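Speaker notes – collecting household examples
Grureo meetup, September, second slot after the break

Opening. Thank Guilan Su for the slides on labeling. Say who I am and what I do at Girus: I run the collection side, I don't train the models. Questions about network size go to Tang at the end.

Main point for the first five minutes. The learning system copies what it is shown. If every example starts with the hand in the same spot, it learns that spot. We had 300 recordings like that in our first batch and threw most of them out.

Then the numbers. The current set has 2220 recordings from 106 homes. Pause here, people like to write these down. Each recording is one short task, start to finish, done by a person holding the gripper. No arm, no remote control.

Next, why we go to real homes. In the lab the table was clear and the light never changed. Homes have shelves, cables, fridges with paper on them. Toys in a tub are a good first task because soft things bend when the fingers close, and the tub has walls to work around.
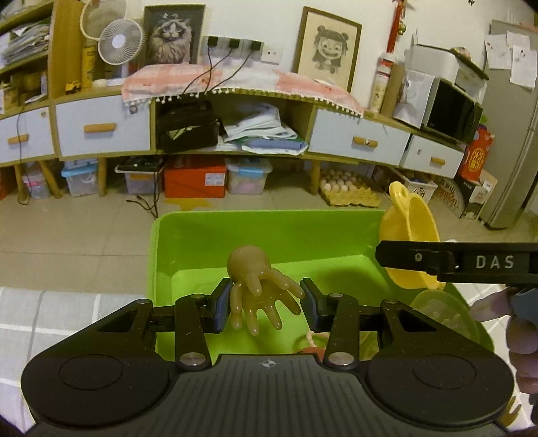 How many times should one person repeat the same task before moving on?

We stop at 5. After that people get fast and careless, and the recordings start to look alike. It is better to change the object or move the tub and begin again.

Go on to failed grasps. We keep them if the person recovers and finishes the task. We drop them if the person reaches in with a bare hand to fix things. Mention that Stukinska, our review tool, lets two people mark the same recording and shows where they disagree.

Skip the calibration slide if it is past 3:40. If there is time, say only that we calibrate at the start of every visit and again after lunch.

Last slide: the checklist we give to new collectors. Read it out slowly – the print is small.
Wipe the finger pads.
Check the free space on the card.
Move the objects between recordings.
Say the task name out loud before starting.

Leave the checklist up during questions. Handouts are in the blue folder by the door.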